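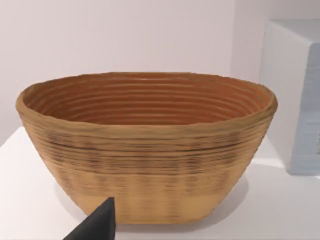

An oval woven basket, of the sort that ends up holding the mail.

My mother-in-law, Odette Guérin, has lived in the same house outside Flutolholm for 34 years and has never once lost her keys. I put this down to her having one basket. I own six, and my keys could be in any of them, or in the car.

The storage industry would like a word with both of us. Last February I was sent a catalogue running to 388 pages, most of them devoted to things you put other things in. There was a box for cables. There was a smaller box for labels, to go on the box for cables. My neighbour Lionel bought the lot, in grey, and spent a long weekend decanting his pantry into it. He now keeps flour in a canister marked RICE and won't discuss it.

I don't object to tidiness. I've visited it. But somewhere along the line we stopped throwing out the dead batteries and began housing them, at considerable expense, in a nice neutral colour. A drawer full of rubbish used to be a source of mild shame. Give it dividers and it's a system.

Odette's method is cheaper. When the basket is full she tips it out on the kitchen table, pays whatever needs paying and bins the rest -- including, one year, our Christmas card.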